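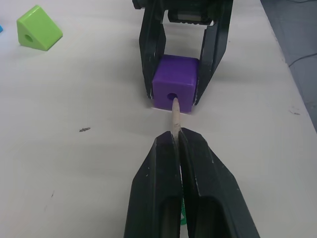
Chi-keung Pan asked that the peg holes be looked at before anything else; a child at Kasthorpe had forced a dowel in at a slant and split the tip.

Search this site Enter keyword

BLOCK AND PEG SETS: ROOM CHECK, KASTHORPE
Saturday, November 28, 2020

1. Hole rims free of splinters and burrs. Pass.
2. Pegs straight, points rounded. Pass. Smudges on the shaft are a cleaning item only. Wipe and return.
3. Cube edges rounded. Pass.
4. Small parts sorted by set. Fail. See comment.
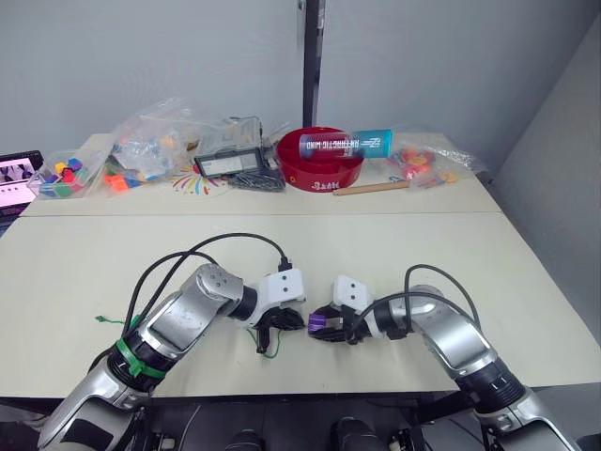

Comment on item 4: Storage at Kasthorpe still does not follow the Clusance layout agreed in May. Each set needs its own closed container, labeled with the set number. Blocks are in clear plastic bags on the far table, and some have come out onto the tabletop. Move them to lidded containers. Set 477 goes on the lower shelf.

5. Spare pegs, Cima stock: 200 on hand. Beaudoin order not received.

Recheck items 2 and 4 before the room reopens.

2 comments 0 shares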